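Two-Ring Wire Sculpture for Your Desk

5/12/21, by Tayla Pearce

I've wanted something small and airy for my desk forever, and this is what I ended up making (three times, because I kept giving them away!). 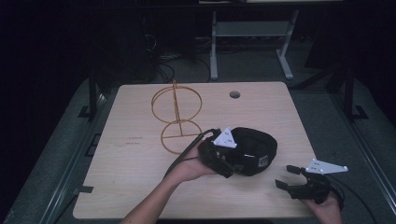

You need two rings of the same size, a straight rod and a short straight bar, all from the same wire. I bought mine from Namgate in an orange-gold finish and I love how warm it looks on pale wood. Thin wire is prettier, but go too thin and the whole thing wobbles like crazy.

Bend your rings first. I wrap the wire around a soup can, snip where it overlaps and pinch the ends together with pliers. Lay both rings flat on the table and press out any bumps before you glue anything. I skipped that on my first one and it rocked every time I typed.

Glue the bar straight across the middle of the bottom ring. Let it set overnight, even if you're impatient like me.

Next comes the rod. Stand it up on the center of the bar and prop it between two heavy books while the glue grabs. Then add the second ring, upright, so the rod runs right up the middle of it, and glue it top and bottom. Leave a little bit of rod poking out above the ring. My friend Heather trims hers flush, but I think it looks unfinished that way.

Check it from the front and the side before the glue hardens! A tiny nudge fixes a lean now, and later you'll be starting over with the pliers.

Dust it with a dry paintbrush. A cloth just snags on the joints.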